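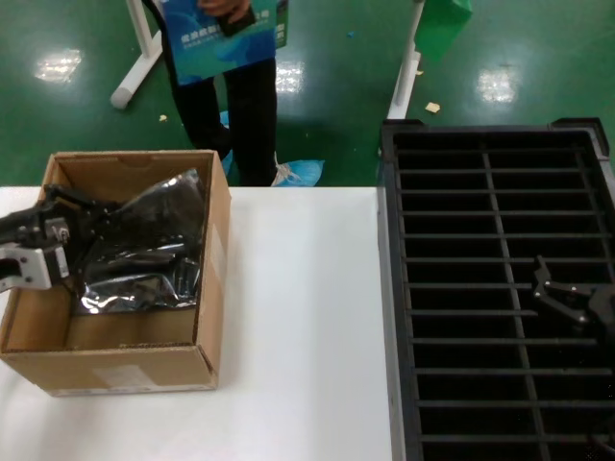
3.2 Open-day sessions

The second part of the study took place during an open day at the Clarnow site in February. Visitors could walk up to the work area and watch a two-armed robot handle bagged parts between a cardboard box and a slotted crate. The task was the same one used in the laboratory trials (Section 3.1), and the control software was left unchanged. Visitors were asked to wear shoe covers and were free to come and go.

More than 300 people signed in over the day, and 188 of them filled in the short questionnaire written by Appiah and Huanca. It had six items, all on a scale from 1 to 5. One author stayed near the table to answer questions but did not explain the task unless asked.
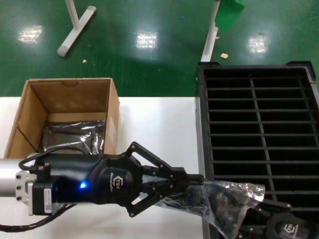

Figure 4. Gripper holding a transparent bag beside the slotted crate, with the open cardboard box behind the arm.

Thin, crumpled packaging is hard to grasp because its outline changes each time it is touched. Several visitors raised this point in the comments box, and two asked why the crate slots were so narrow. Others wrote that they had expected the arms to move faster. We kept the speed used in the laboratory so that the two sets of results could be compared. Answers from staff of Hernar, who supplied the crates, were left out of the analysis. The remaining answers are reported in Section 4.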